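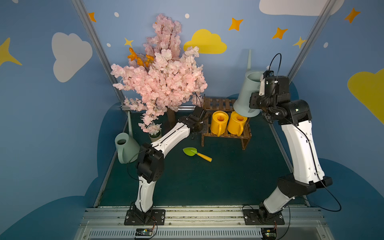 Small garden stays open, tools still not put away

Home | News | Town Hall | Schools | Weather | Classifieds

22 September 2020
By staff reporter

PENADEN – The smallest garden in town will keep its spot in the front hall of the Beddoe Building through February, the building's management said, ending a summer of speculation among people who had run out of other things to speculate about.

The garden has light blue walls with clouds and stars on them, so it enjoys day and night at once. Some of the clouds are white and some are yellow. The floor is dark green and needs no mowing. Its centerpiece is an artificial tree so thick with pale pink blossoms that it appears to be having the best spring on record, except on the upper left, where a cluster of orange leaves has gone ahead and started fall.

That cluster drew the first complaint. A letter to the building in July asked which season the tree was supposed to be in. Management wrote back that it was supposed to be in the front hall.

The display was put together by Lundinia, the craft and hobby store on the ground floor, which supplied the tree, the small white pot of matching pink blossoms and most of the paint. Atero, the housewares shop across the hall, provided the brown slatted shelf and the yellow cups. The two businesses have shared a wall for years and a loading dock under protest, and the garden is their first joint project.

It has not been free of disagreement. Lundinia holds that a garden should look as if somebody is in the middle of working in it. Atero holds that a garden should look as if somebody might one day buy a shelf. Under the current arrangement, the cups stand on the lower level of the shelf with their handles to the front, in good order, and everything to do with actual gardening is wherever it happens to be.

The small trowel, for instance, is on the floor. It has a bright green blade and a yellow handle, and it goes nicely with the cups, which may be why it has been forgiven. One of the gray-green watering cans is lying on its side by the potted blossoms. The other is upside down over the shelf with its spout in the air, a position in which very little gets watered. Given that the tree is artificial, the tree has not objected.

A tidier layout was tried for 24 days over the summer, with the cans side by side and the trowel laid flat on the upper level. The comment box in the hall collected 113 slips in that time. Most asked for the mess to come back. Two asked about parking.

"We hear the public on the trowel," the building said in a written statement, its longest of the year so far. The statement went on to confirm that the shelf will stay where it is, that the clouds will not be repainted, and that visitors should stop leaving real seeds.

The seeds have been a small but steady problem. Packets of marigold and lettuce have been handed in at the front desk along with advice on drainage, and one visitor left detailed notes on pruning. The notes have been filed. The pruning has been put off until there is some growth to prune.

Atero says it has had several requests to buy the cups and one to buy the trowel, which isn't Atero's. Lundinia says the trowel isn't for sale either, and that similar ones are in aisle 2, next to the glitter.

The front hall is open during regular building hours, and admission is free. Visitors are asked to leave the watering to the management, which doesn't plan to do any.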